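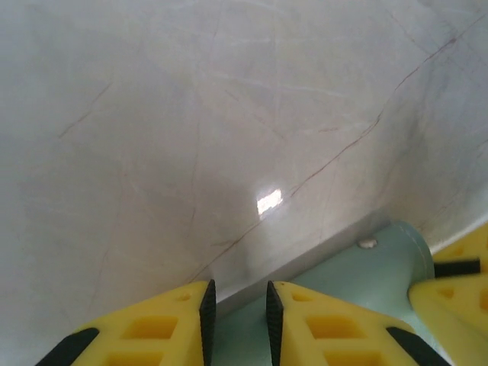 My project was about whether two arms learn a shared job faster when the clutter on the table keeps changing. Fabian Leitner lent me a corner of the Joncombe lab and I got going on a Tuesday. I'd worried a lot about shiny surfaces, and the glare spot on the veined stone above the yellow fingers is the sort of thing I meant — my first model kept chasing bright patches!

1. Recording
I drove both arms by hand and saved more than 600 runs, with the green case and small blue blocks among the props.
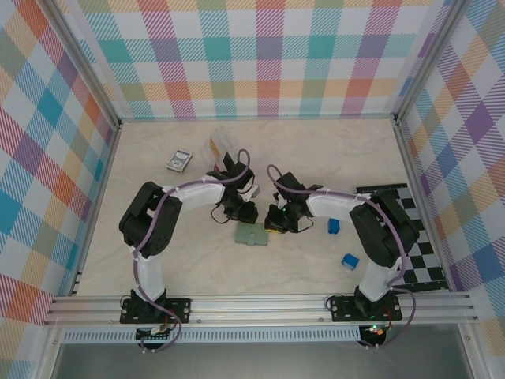 2. Training
Wubit Endale helped me set this up (thanks, Wubit!). I trained one model on tidy tables and one on messy ones, 3,000 steps each.
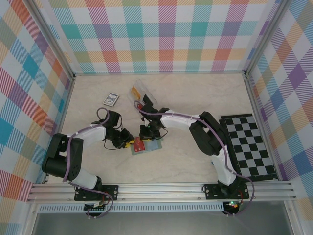 The messy one dropped far fewer things, though it was slower — I'd like to try 7 layouts next.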